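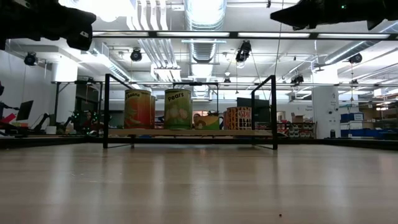
mirzaei_ wrote:
Kinesthetic all the way for shelf stuff imo. Grab the arm, walk it through, done. Teleop demos always look nervous, half of it is the operator second guessing depth.

brisport46 wrote:
disagree, hard. With kinesthetic your hands are on both arms and you can't do two-arm tasks alone. Also your own elbow ends up in the wrist view and then the policy learns elbow. We threw out 161 demos over that at Grarevholm, never again

mirzaei_ wrote:
ok the elbow thing is fair. still say 46 good hand guided ones beat 1000 sloppy remote ones

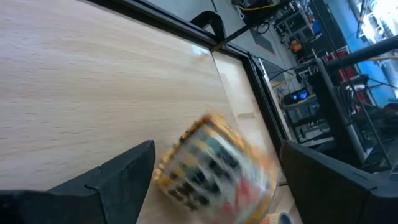

brisport46 wrote:
Sloppy is a training problem tho. New operators close the gripper too early, every time. What I tell them – stop above the thing, square up, then go down. Cans standing up are easy, anything will grab those. A snack canister lying on its side between the fingers is where you find out who can drive, bc it rolls if one finger touches first. Start people on that one, not the upright stuff. And slow down before contact, wrist cam is just smear otherwise.

grip_and_pray wrote:
starting beginners on the rolling one is cruel lol. they quit. Let them do 20 min of upright cans first

brisport46 wrote:
they don't quit, they get anoyed and then they get good

grip_and_pray wrote:
mine quit. anyway what do you do with failed grabs, keep or delete? We're at 611 episodes and I've been deleting everything with a drop in it

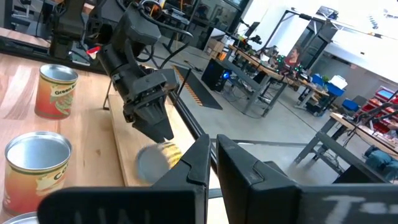
hello_servo wrote:
Keep the ones where the operator recovers!! tipped can, back off, regrasp from a new angle – thats the most useful data you have. Delete only if they gave up half way.

mirzaei_ wrote:
keep but tag them. you'll want to train with and without

grip_and_pray wrote:
great, so I deleted the good part. is there a undo on the recorder

brisport46 wrote:
no. check the backup from August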